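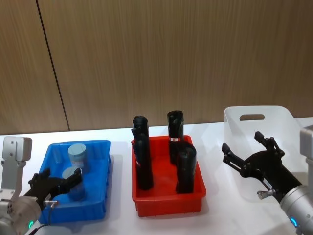
Blue tray on a white table

About Wadatine

Last updated: 11/01/2025
553 shares

Wadatine is an independent publisher of news and analysis on defense and security. We write mainly about military training, the purchase of equipment, the protection of borders and ports, and the laws which stand behind these matters. Our readers are journalists, students, employees of public offices and also many people who simply want to understand what their government is paying for.

The company was started by two editors who had worked before for a regional daily paper. At that paper the defense topics were given to whoever was free in the morning. A contract for patrol boats was reported on the day of its signing and was not mentioned again, even when the boats were late. We wanted to follow such stories until their end, and this is still the main part of our work.

What we publish

The Wadatine Letter is sent to subscribers twice a month. It contains one long article and a list of new tenders and parliamentary papers, with our short comments. The archive holds over 200 issues, and subscribers may read all of them.

Livlow is our service for public documents. We collect budget tables, audit reports and answers to written questions, and we translate them into plain English. The original text is always placed next to the translation, so that the reader can check our choice of words. Military terms are difficult to translate, and we are thankful for corrections.

Wekia is a course for younger reporters. It takes place in August and continues for three weeks. The participants learn how to read a procurement notice, how to speak with a press officer and what must not be published about the movement of troops. The language of the course is English. A certificate is given at the end, but there is no examination.

How we are financed

The greater part of our income comes from subscriptions. The rest comes from course fees and from translation work, which we do under the name Bhattacharjee Translations. We do not accept advertising from manufacturers of weapons, and we do not take money from political parties of any country. When an author has worked for a ministry or for the armed forces, it is written under the article.

Corrections

If you have found a mistake, please write to the editorial office and give the title of the article. Small mistakes are corrected in the text. For serious ones we add a note at the top of the page, and the note stays there.

We answer letters in English, usually within one week. In August the answer may take longer.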